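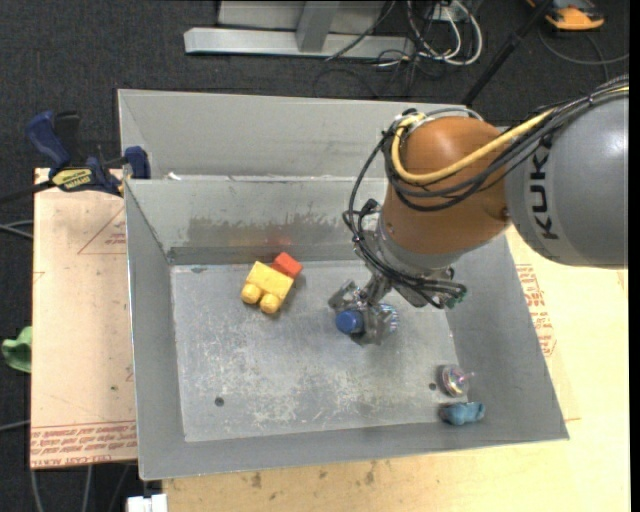
Figure 8. Gray metal bin with small mixed items on the bin floor.

Section 8. Setting Up and Maintaining the Small-Item Bin

8.1 Scope

This section applies to the open sheet-metal bin supplied with the Viston sorting station. It covers placement of the bin, loading of small mixed items, emptying, and cleaning. Staff at the Drurnine and Sultdale sites should follow the same procedure. Site-specific differences are given in the notes.

The bin is intended for loose, rigid, dry items such as toy blocks, small figures, spinning tops, and capped bottles. Paper goods, textiles, and items with exposed batteries are handled under Section 11.

8.2 Before You Begin

Have the following at hand:

Two clean cotton cloths
Mild dish soap and warm water
A soft brush
The item list for the current batch
A tray for rejected items

Wear cut-resistant gloves when moving the empty bin. The upper edges are folded, but the corners may still be sharp.

CAUTION: The bin must be empty before it is lifted. Two persons are required. Do not drag the bin across a wooden work surface.

8.3 Placing the Bin

1. Switch the station to Standby and wait until the status light is steady.

2. Clear the space between the side board and the main work surface. Remove any items that have fallen to the floor.

3. Lower the bin into the space, keeping it level. Keep fingers away from the gap between the bin wall and the board.

4. Check that the bin rests flat. Press down on each corner in turn. If the bin rocks, lift it out and adjust the feet.

5. Confirm that the side board does not lean on the bin wall.

Note: At Sultdale the station stands on carpet. Repeat step 4 after the first 30 minutes of use, as carpet may compress unevenly under the feet.

8.4 Loading Items

1. Compare the batch with the item list. Set aside anything that is not listed.

2. Inspect each item for cracks, missing parts, and loose pieces. Place damaged items in the reject tray.

3. Tighten all bottle caps by hand. Do not load a bottle that leaks or that has no cap.

4. Place the items in the bin by hand, one or a few at a time. Do not pour them from a box. Poured items may chip, and small pieces may be thrown over the wall.

5. Spread the items over the bin floor. Items may lie on their sides and at any angle. Bottles should be laid down.

6. Stop loading when the floor is covered to a single layer. The batch limit is 100 items, whatever their size.

Note: Blocks of different colors may be mixed in one batch. Connected blocks should be separated first unless the item list shows them as a set.

Note: Tops and other round items tend to roll toward the walls. This does not affect sorting and does not need to be corrected during a batch.

CAUTION: Do not reach into the bin unless the station is in Standby.

8.5 Emptying the Bin

1. Switch the station to Standby.

2. Remove large items first, followed by blocks and small figures.

3. Check all four corners by eye and by hand. Small, clear, or shiny items are easily missed against gray metal.

4. Compare the removed items with the item list and record any difference on the batch sheet.

8.6 Cleaning

Clean the bin at the end of each working day and whenever the item type changes.

1. Brush dust and fragments toward one corner and remove them.

2. Wipe the floor and inner walls with a damp, soapy cloth.

3. Wipe again with clean water and dry with the second cloth. Do not leave standing water along the seams.

Scratches, scuffs, and worn patches on the bin floor are normal and do not require repair. Replace the bin if the metal is pierced, if a seam has opened, or if a raised edge can be felt through a cloth. Replacement bins are ordered from Lo Presti using the part number in Appendix B.

CAUTION: Do not use steel wool, scouring powder, or solvent cleaners. These products leave residue that may transfer to toys and bottles.

8.7 Storage

Store the bin upright in a dry room. Up to 2 empty bins may be stacked with a sheet of cardboard between them. Do not store items, tools, or cleaning supplies in a bin that is out of use. Bins stored since the June stock check must be wiped down before they are returned to the station.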